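Clomilora
December 20, 2023

Hello everyone, and get yourselves a warm drink, this is going to be one of my long ones. Several of you asked what our evening robotics class has been up to since the last thread, and the term is over, so I have time to sit down and tell it properly.

Short version for those who are new here: the class project is called Plindel, and the goal is a pair of arms that can deal with a laundry pile. That's all! We are not building the arms. We're making the recordings they learn from, which means a person holds a gripper in the hand and does the chore, and the camera on the gripper watches the whole thing.

I came into this class able to change a light bulb and program a coffee maker (on a good day), so if you're thinking about signing up for something like it, please don't let the word "robotics" scare you off. Most of what I do on a class day is laundry. 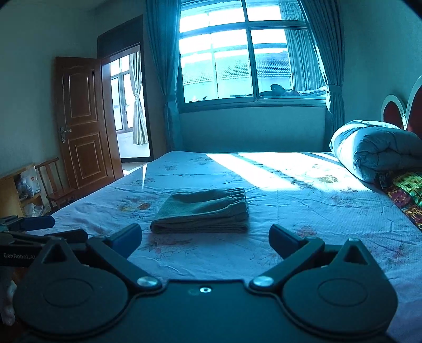
Pickering, July. I'm copying from my class notebook now, because my memory makes everything sound easier than it was. Enrollment was 12 of us, and the first evening went entirely to opening and closing the jaws on a dish towel. I went home with a sore thumb and I was so happy.

Same page, further down: "go slower, then go slower than that." I underlined it twice. When you fold with your own hands you tug and smooth and pat without thinking, and with two jaws you have to decide where each pinch goes before you make it. Anything with an elastic waistband wants to spring back on you the moment you let go. T-shirts are kinder. Fitted sheets we voted not to discuss.

Then there's the looking. Your eyes can wander wherever they like, but the camera only gets what's in front of the jaws, so you learn to come at the clothes straight on and keep the fingers open until you're really there. I used to swoop in from the side, like I was stealing a cookie, and my early recordings are mostly bedding.

Okay, numbers, for the people who like numbers. By the end of term the class had 429 recordings turned in. After we went through them together, 123 got set aside, mostly for rushing or for a hand blocking the view, and 47 of the ones set aside were mine. I've made my peace with it. Somebody has to keep the delete folder company!

What surprised me is how much I liked the reviewing. You watch someone else fold the same kind of thing you folded and they start from the other end, or they turn the whole stack before the last fold, and you think, well, why didn't I do that? We argued a whole evening about sleeves first or sleeves last and it was one of the nicest evenings of my year.

We also did bedrooms on purpose, real ones, with the curtains open and the bed made however it happened to be made. A plain table is easier on everybody, but people keep their clean clothes on a bed. Flowered sheets, strong sun across half the mattress, a quilt bundled up at the headboard, all of it goes in.

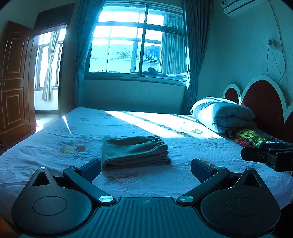
One reply already wants to know if it wouldn't be faster to write down the rules for folding and skip all these recordings. We did try! It was our second assignment, and my rules for one pair of pants ran to a page and a half and still left out what to do when a leg is inside out.

Next term we move on to pairing socks, and there's talk of sharing a test day with the Nenitz club, who have been working on dishes and are much further along than we are. I'll bring snacks and take notes.

Thank you for reading all this, those of you who did. Questions are welcome, I'm slow but I do answer.

Comments

pinecone_lane: Sleeves first. I will not be taking questions.

Martlet44: Do you need to be able to code to join? I'd love to do this but that part worries me.

Clomilora: @Martlet44 Not for our class, no! There's one session on sorting the files and they walk you through it. Come in the spring if you can.

oldbluekettle: My mother folded towels in thirds and would have had strong words for any machine that didn't. Which way does your class do it?

Clomilora: @oldbluekettle Both, halves and thirds, so she'd have approved of part of it.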